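Print this page | E-mail this to a friend

Posted 22nd November by Rocío Lozano, minutes secretary

Ruvach Local History Society - minutes of the ordinary meeting

Present: 38 members. Apologies: 6. The chair opened the meeting at half past seven.

1. Minutes of the last meeting
Agreed as a true record, with one change. Under item 4, "parish map" should read "tithe map".

2. Matters arising
The lease on the store room has been renewed to April. The key is to be signed for in the book, as before.

3. Pastport catalogue
The catalogue now holds 199 entries, of which 144 have been checked against the card index. The rest lack either a date or a place name. It was agreed that an entry with no date should be marked "undated" and that no date should be guessed from the style of dress.

The office computer is due for replacement. Members asked whether the old one could be kept for scanning. The meeting agreed to look at the cost of a larger disk before deciding. 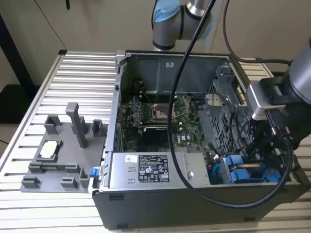
Dell desktop computer with the side panel off.

Until a decision is made, all scans are to be saved to both external drives. File names will follow the card number, then the letter for front or back - no spaces.

4. Kastomance papers
The family has offered the Kastomance shop ledgers on loan. The ledgers may be copied but not lent on. A member asked if names of debtors should be left out of the public copy. Agreed that they should stay in, given the age of the books.

Loan form to be signed by both parties before anything is moved. The ledgers will be kept flat, in boxes, on the lower shelf.

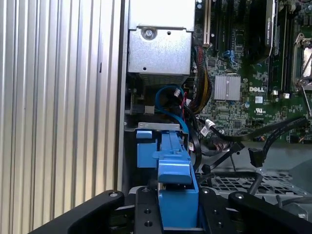
The order for boxes is to be placed this month. The long size is needed for two of the ledgers, and the supplier sells it only in packs of ten. The meeting approved the full pack.

5. Spring walk
Route to follow the old mill stream as far as the ford. The upper path is not suitable in wet weather. Leader to be confirmed.

6. Any other business
The lettering on the notice board is to be repainted. There was a request for larger print in the newsletter - carried.

The meeting closed at ten past nine.

Comments (3)

millstream: Item 5, the ford has a locked gate on the far side. Walkers will need to come back the same way.

Puma: Is the loan form the same one we used for the school registers? I have a few blank copies of that.

R. Lozano: Same form, new address at the top. Please don't use the old copies.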